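Crichton Fixed Blade Camp Knife

Full-tang camp knife from Evance with a moulded sheath. Suits general camp work: feather sticks, food prep, cutting cord and light batoning. Sold one per pack.

The Crichton has been in our range since we opened the Dimness store, and the current run has a slightly thicker spine and a longer choil than the old one. The handle shape hasn't changed. If you have an older Crichton, the new sheath will not fit it, so please order the older sheath by phone.

The blade is a drop point with a flat grind and a plain edge. It comes sharp enough to use out of the box, though most buyers will want to touch it up on a fine stone after the first weekend. The steel is high carbon, not stainless. It takes an edge quickly and it will rust if you put it away wet. Wipe it down after use and leave a thin coat of food-safe oil on it before storage. 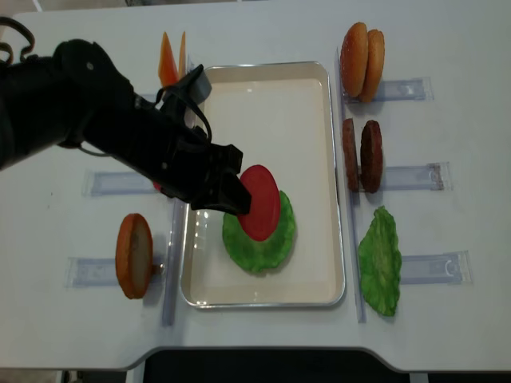 Catalogue page 194

Handle scales are black with a light texture and are held on by two screws. You can take them off for cleaning with the key supplied. Do not overtighten when you put them back – finger tight plus a quarter turn is enough. Replacement scales are listed under Spares in black, olive and grey.

The sheath clips to a belt up to 50 mm wide and can be turned for left-hand or right-hand carry. Retention is adjustable. There is a drain hole at the tip.

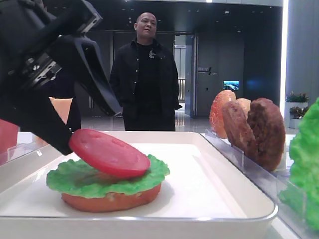 Tomato slice, lettuce and bun

Specifications
Brand: Evance
Model: Crichton
Type: Fixed blade, full tang
Overall length: 230 mm
Blade steel: High carbon
Edge: Plain
Sheath: Moulded, belt clip
In the box: Knife, sheath, scale key, care card

Sharpening
We stock the Masto two-sided stone, which is the one we use at the service counter. Start on the coarse side only if the edge is chipped. For normal upkeep use the fine side with a little water and keep the angle the same from heel to tip. Our counter can also sharpen the knife for you while you wait, weekdays only.

Delivery and age check
You must be 18 or over to buy this item, and we ask for proof of age on delivery. Parcels cannot be left unattended. Knife laws differ between states and it is up to the buyer to check the rules on carrying a fixed blade where they live. Orders placed after mid-December go out in the new year.

Warranty
Evance covers faults in materials and workmanship. Rust, chipped edges, broken tips and damage from throwing or prying are not covered. Keep your receipt and send claims to Greer Drummond at the service counter with a photo of the fault.

Customer comments
"Good weight, holds its edge well. Sheath was a bit tight at first but I backed the screw off and it's fine now." – Laurinda Gouveia
"Colour of the olive scales is browner than on my screen. Knife itself is great." – Lachlan Semple

Related items: Masto two-sided stone, Evance blade oil, Crichton spare scales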